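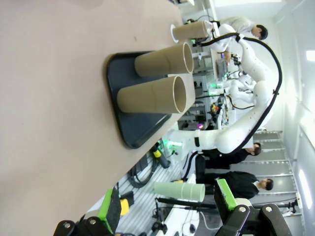
列表归档 > 单元维护 > 夹爪与线缆 > 回复:纸管单元的重新标定

2022年12月31日,星期六
发件人:Ghizlane Younis

各位好:

先说结论,免得有人读到一半就去改参数:我不赞成现在就把腕部相机的自动补偿打开,也不认为 Kevham 那份“换垫之后一次标定即可”的流程已经可以写进维护手册。理由在下面,夹在引用的来信中间逐段回复。引文我删掉了客套话,其余一字未改。

> 我们按 Kevham 的流程给纸管单元换了绿色指垫,重新做了零点和腕部相机的手眼标定。整个过程没有拆线缆,也没有动托盘。之后跑了 600 个循环,没有报警。我认为这个单元可以交付了,补偿功能也可以常开。

“没有报警”我相信。可是这个单元的报警条件是什么?我翻了当前的配置:夹爪只有在完全闭合、行程走到底的时候才判定为空抓。纸管被夹偏、夹扁,或者被指垫蹭得转了一点,行程都不会走到底,控制器当然一声不吭。用一个看不见这类毛病的指标去证明这类毛病不存在,我觉得站不住。

我想看的是这 600 个循环里每次闭合时的指间开度,画成一条线。如果曲线是平的,我收回上面这段话。如果它慢慢往下走,说明指垫的黑色接触面在被压实,那么刚换完垫就标定的零点,过不了多久就不对了。这个数据控制器里本来就有,导出来费不了什么工夫。

> 深色托盘上两根纸管并排直立,机器人从上方接近,识别很稳定。第三根放在白色小圆盘上,识别同样稳定。

这一段我最有疑问。深色托盘上放棕色纸管,对比度很好,识别稳定是应该的。白色圆盘就不一样了,管口内沿本身就是浅色的,再衬一个白底,我担心边缘检测有时抓到的是圆盘的边。两种底面混在一起统计成功率,看到的是平均数,问题恰恰藏在里面。请把两种位置分开列。

另外,台面是偏粉的米色,托盘是近黑的深蓝,曝光按哪个来定?如果是自动曝光,相机越靠近托盘,深色占的画面越大,曝光就越往上抬,管口那圈浅色内沿很容易过曝。Virkell 的灯光说明里建议锁定曝光,我们单元的配置里这一项是空着的。空着等于自动。

还有工作区周围的指示灯,有绿的,也有品红的。指垫也是绿的。谁要是图省事用颜色阈值去找指垫的位置,请先想一想会不会把指示灯也算进去。我不是说现在一定出了错,我是说来信里没有一句话能让我排除它。

> 线缆仍沿手臂外侧走,用原来的卡扣固定,我们检查过没有问题。

“检查过”是怎么检查的?停着看,还是走完整个行程看?黑色线缆走在白色手臂外侧,停着的时候弧度当然好看。要紧的是腕关节转到极限、肘部又收起来的那个姿态,那时候卡扣之间的余量最小。我在 Ait Brahim 的那台机器上吃过亏:线缆静态看毫无问题,换过夹爪之后腕部多转了一截,第三个卡扣的位置就开始磨外皮,到四月才有人摸出来。

所以我要求的检查是这样的,请照做,不要用“目视正常”四个字代替:

一、手动模式,低速,把每个关节单独转到程序里实际用到的两端,不必转到机械极限。
二、在每一端停住,用手轻轻拨卡扣两侧的线缆,应该能动。拨不动就是太紧。
三、回到取管姿态,再走一遍第三根纸管的位置。那边伸得最远,线缆弯得最厉害。
四、在每个卡扣边上用油漆笔画一道线,跑完一班再看线有没有错开。

第四条有人嫌土。土归土,它是我知道的唯一不靠人记性的办法。

> 指垫螺丝按手册的力矩拧紧。左右两侧一致。

手册哪一版?旧版的力矩是给金属指面写的,指垫换成软的以后,同样的力矩会把垫子根部压得鼓起来,两个垫面就不再平行。请拿一张薄纸夹在两垫之间,上端、下端各抽一次,手感应当一样。如果上紧下松,先松开螺丝重新找平,再谈标定。顺序不能倒过来,我见过太多人先标定后调垫,然后奇怪为什么偏差又回来了。

> Watance 的同事建议把自动补偿常开,这样即使有小的偏移也会被修正,维护间隔可以延长到 946 个循环。

我反对的就是这一条。自动补偿修正的是结果,偏移的原因还在那里。垫子在变薄,螺丝在松,线缆在拽着腕部,补偿都会默默替你扛着,一直扛到它的上限,然后在某一天一次性地还给你。到那时日志里什么都看不出来,因为每一次都“修正成功”。

至于 946 这个数,我问过两次,没有得到出处。它精确得可疑。是试验做到 946 次停下来的,还是从某个寿命公式里算出来的?如果是前者,停下来的原因是什么?如果是后者,公式里的夹持力用的是哪种指垫?在有人回答之前,我不会把它写进任何维护计划。

我的建议是折中的,不算苛刻:

补偿功能保留,但只记录,不执行。让它每个循环把“本来想修多少”写进日志。这个数值如果在零附近来回跳,说明标定是好的。如果朝一个方向走,就停机查垫子和螺丝。

维护间隔先定在每 40 个循环抽查一次垫面平行度,做满 5 轮,没有变化再放宽。放宽到多少,看数据,不看别人的幻灯片。

曝光锁定,锁定值写进配置文件并注明是对着托盘还是对着台面取的。

托盘位置请做定位。现在的托盘就是放在台面上,角度是斜的。斜着放没关系,机器人不在乎,但托盘要是每次都能挪动一点,那么标定得再准也只是对上一次的托盘准。来信里说“没有动托盘”,我信,可是以后擦台面的人会动。两个挡块就能解决,先夹上去试,别急着打孔。

> 另外,是否需要在两台手臂上同时更换指垫?

先别换。后面那台同样是白色手臂,留着旧垫正好做对照。两台一起换,出了问题就分不清是垫子还是程序。等前面这台的开度曲线出来以后再说。

顺带一提,台子下面的地面请收一收。有一盘黑线,还有一件黄黑相间的工具,调试的时候几个人围着站,眼睛都盯着机器。手动模式下拿着示教器往后退一步,脚下是什么谁也不会去看。线盘挂起来,工具归位,再开始上面那四步。

我知道这封信读起来像是在挑刺。来信的人做了不少工作,换垫那一步的记录也比上一次详细得多,扭矩扳手的编号都写了,这点我很感谢。但“流程走完了”和“单元修好了”之间还差着几份数据,我要的就是那几份数据:开度曲线、两种底面分开的成功率、补偿日志、手册版本号。

开度曲线请直接发原始文件到列表,不要截图。上次发来的截图纵轴从一半的地方开始,什么曲线看着都像悬崖,再上一次的纵轴又拉得太长,什么都像平地。列表附件有大小限制,超了就压缩分卷。

如果有人在别的单元上长期开着自动补偿而且一直没事,也请说一声,最好带上指垫材质和夹持力。我可以被说服,只是目前手上的东西还说服不了我。

Ghizlane

又及:第二步里“用手轻轻拨”,请在急停按下之后再伸手。手动低速不等于断电。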